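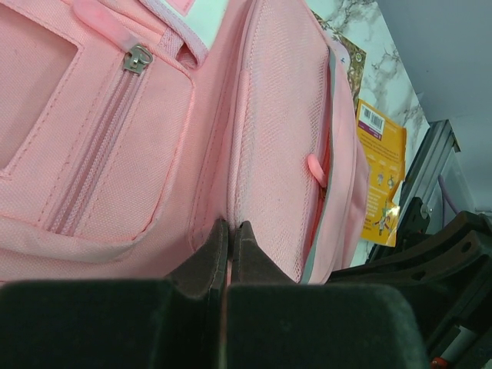

Household Tasks: Bags and Zippers

Section 3. Opening and packing a backpack

Applies to the Kornetine two-arm bench unit with padded fingers, task library revision 07/01/2019.

Before you start

Packing a school bag is a supervised task. The unit can hold a bag, pull a zipper that it can see clearly, and place flat items inside. It can't yet do these things well enough to be left alone, and it does not know what your child needs for the day. Plan to stand within reach of the stop button the whole time.

Soft fabric is harder for the unit than boxes or cups. A bag changes shape each time it is touched, and a pocket that was open a moment ago may fold shut. Expect the job to take longer than doing it by hand.

Bags that work

Use a backpack with a large pull tab on each zipper. Rubber tabs give the padded fingers more to hold than bare metal sliders. Fine woven polyester is fine. Mesh side pockets may be left as they are, but the unit should not be asked to fill them. The Herkix task list marks mesh as "hold only," and this has not changed in the current revision.

Setting up

1. Clear a space on the work surface large enough for the bag to lie flat with its straps spread out.

2. Lay the bag on its back with the front pocket facing up. Tuck loose straps underneath.

3. Put the items to be packed to one side, where the arms will not sweep over them.

4. Turn on the unit and wait for the steady green light on the base.

5. On the Vass controller, select Household, then Bags, then task 2738.

6. Touch the zipper you want opened on the controller screen. If the bag has more than one zipper, check that the marker is on the correct pull tab before you confirm.

Holding the fabric

7. Press Hold. One arm will close its fingers on a fold of fabric near the zipper. The fold should sit between the fingertip pads, with only a thin strip showing in the gap.

8. Look at the fold. If the fingers have caught the mesh, the piping or a strap, press Release, smooth the bag by hand and try again.

9. Set the grip force to 700 on the controller scale. Do not raise it to make up for a poor hold.

CAUTION: Keep your fingers away from the pads while Hold is lit. Release the grip before you move the bag.

Opening the zipper

10. Press Pull. The second arm will take the tab and draw it along the track at slow speed.

11. If the slider stops, the unit will back up and try again. After 3 tries it stops and sounds a tone. Free the slider by hand, then press Resume.

12. When the pocket is open, press Release on both arms.

NOTE: Curved zippers fail more often than straight ones. If the track goes around a corner, open the last part yourself.

Packing

13. Place one item at a time on the pickup mark. Books, folders and flat packages are suitable. Do not use glass, open food, or anything with a cord.

14. Press Place. Hold the mouth of the pocket open by hand if it sags, and take your hand away before the arm comes down.

15. Repeat for the remaining items. Heavy items go in first.

Closing a full bag is not supported. The two sides of the zipper have to be brought together under tension, and the unit cannot judge how hard to pull. Close the bag by hand.

If something goes wrong

Fabric slips out of the fingers: wipe the pads with a dry cloth and repeat from step 7. Worn pads should be replaced as a pair. Order Trutard pad set 2.

The tab is not found: turn the tab so that it lies flat on the bag, and check for glare from shiny wrapping near the work area.

The bag slides across the surface: place a rubber mat under it and start again from step 2.

For towels and folded clothing, go to Section 4.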